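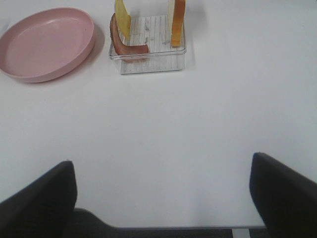 Hacer un sándwich tiene más miga de lo que parece, y en el laboratorio Durlow llevan desde marzo comprobándolo a diario. Allí trabaja el equipo que ha desarrollado Simoris, un método para que un brazo robótico aprenda tareas de manipulación larga a partir de demostraciones humanas, prestando una atención especial a los momentos en que la persona que enseña duda. Hablamos durante casi toda una mañana con la investigadora que dirige el proyecto, que contesta deprisa, se levanta cada dos por tres a enseñar algo en la pantalla y se disculpa por ello sin ninguna intención de dejar de hacerlo.

La idea salió de un fastidio. "Grabábamos demostraciones y luego las limpiábamos", cuenta. "Si alguien se acercaba al pan, se paraba, corregía el ángulo y volvía a entrar, cortábamos ese trozo. Queríamos trayectorias bonitas. Y el robot aprendía trayectorias bonitas, claro, que le servían hasta que la rebanada estaba un poco más inclinada de lo previsto". En cuanto algo se desviaba, la política entrenada con datos limpios seguía adelante como si nada, cerraba la pinza en el aire y se iba tan contenta hacia el plato.

Simoris hace lo contrario con ese material. Localiza las dudas en la grabación (frenazos, retrocesos pequeños, aperturas de la pinza que no llegan a ninguna parte), las marca y les da más peso durante el entrenamiento. Además separa cada duda en dos partes: la maniobra que llevó al apuro y la que sacó de él. El robot imita solo la segunda. La primera la utiliza como aviso, para reconocer que se está metiendo en un sitio parecido.

"Es que ahí está todo lo bueno", dice, y se ríe. "Cuando una persona hace algo a la primera, te enseña una manera de hacerlo. Cuando se equivoca un poquito y lo arregla, te enseña cómo es el problema. Me parece precioso, y lo habíamos estado tirando a la basura".

La tarea de prueba es un sándwich porque reúne varias dificultades en muy poco espacio. El queso es plano y hay que cogerlo por un borde. El beicon se dobla de formas incómodas, la lechuga es ancha y con relieve, y el pan puede estar tumbado o de pie contra la pared de un recipiente. Todo tiene que acabar en un plato, apilado en orden. También cuentan los recipientes transparentes, que a una cámara se lo ponen difícil: la pared se ve a medias, refleja lo que tiene al lado y a veces el brillo llama más la atención que el ingrediente.

"El plástico transparente nos ha dado muchos disgustos", reconoce. "Una pinza que baja dos dedos más a la izquierda de la cuenta se apoya en el borde y arrastra el envase entero. Al principio lo vivíamos como una avería. Después empezamos a pedir a quienes hacían las demostraciones que no lo evitaran, que si tocaban el borde siguieran y lo resolvieran como les saliera".

Con esa consigna reunieron 233 demostraciones, repartidas entre gente del laboratorio con mucha práctica y estudiantes que no habían teleoperado nunca un brazo. Ella esperaba que las de los novatos sirvieran de poco. Fueron las que más aportaron, y lo cuenta todavía con cara de asombro. Una persona experta casi no duda, de modo que deja poco que marcar; quien lleva una tarde con los mandos duda en cada agarre y se recupera de maneras que a los demás no se les habrían ocurrido.

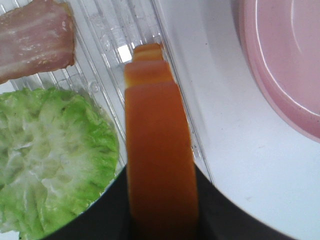

Para detectar las dudas usan Nel, un programa pequeño que nació como herramienta interna para revisar grabaciones y que ha terminado siendo una pieza central del método. Nel compara la velocidad de la muñeca con la apertura de la pinza y con lo que cambia en la imagen de la cámara cercana, y propone cortes. Una persona los revisa. La revisión es rápida, aunque aburrida, y en el equipo se la turnan con un calendario que, según ella, ha provocado más negociaciones que el propio artículo.

Le preguntamos por qué tanto interés en la cámara de la muñeca si se dispone de una vista general de la mesa. "Porque la duda pasa ahí abajo", responde. "Desde lejos todo parece fácil. Ves un brazo que se acerca a una bandeja y ya está. De cerca ves que el dedo tapa justo lo que quieres coger, que hay una arista de plástico en medio, que la luz rebota donde te viene peor. La persona que enseña está mirando esa imagen y decide con eso. Si el robot va a decidir también, que vea lo mismo".

Los resultados son, en sus palabras, "de los que te hacen repetir el experimento por si acaso". En la evaluación final hicieron 30 intentos completos con cada política, cambiando la posición de los recipientes y del plato entre uno y otro. La política entrenada con demostraciones limpias terminó 14 sándwiches. La de Simoris terminó casi todos, y los fallos que quedaron se concentraron en el beicon. La investigadora insiste en que el número total le importa menos que otra cosa: al revisar los vídeos, en muchos de los intentos buenos había un error por el camino. El brazo rozaba un borde, abría, retrocedía un poco y volvía a bajar con otro ángulo.

"La primera vez que lo vimos corregirse con el queso gritamos", admite. "Era una corrección minúscula, de las que en un vídeo de presentación no se nota. Pero nosotros sabíamos de quién la había sacado. Una estudiante hacía exactamente ese gesto, subir un pelín y girar la muñeca antes de volver a entrar. ¡Lo había aprendido de ella!".

También hay límites, y los enumera sin que haga falta insistir. El método necesita que la duda acabe bien; si quien demuestra se atasca y abandona, esa grabación no entra. Con tareas muy cortas apenas se gana nada. Y todavía no saben qué ocurre cuando dos personas resuelven el mismo apuro de formas incompatibles - una empujando el ingrediente contra la pared, por ejemplo, y otra levantándolo por el centro. De momento el modelo elige una de las dos y suele mantenerla, pero han visto algún intento en el que cambiaba de opinión a medio camino.

Esa es la parte que más le apetece ahora. Tinitz, la continuación del proyecto, estudiará precisamente las dudas que no coinciden, con más personas enseñando la misma tarea y con utensilios de por medio: una espátula para empezar, quizá unas pinzas de cocina. Quieren además publicar las demostraciones sin recortar, con los cortes propuestos por Nel en un archivo aparte, para que otros grupos puedan discutirlos.

"Ojalá los discutan", dice, ya de pie otra vez y buscando un vídeo. "Hay cortes que yo misma no tengo claros. Hay un momento con la lechuga en el que la persona se queda parada y no sabemos si duda o si está pensando en otra cosa. Lo hemos visto muchísimas veces y seguimos divididos. Espera, que te lo pongo".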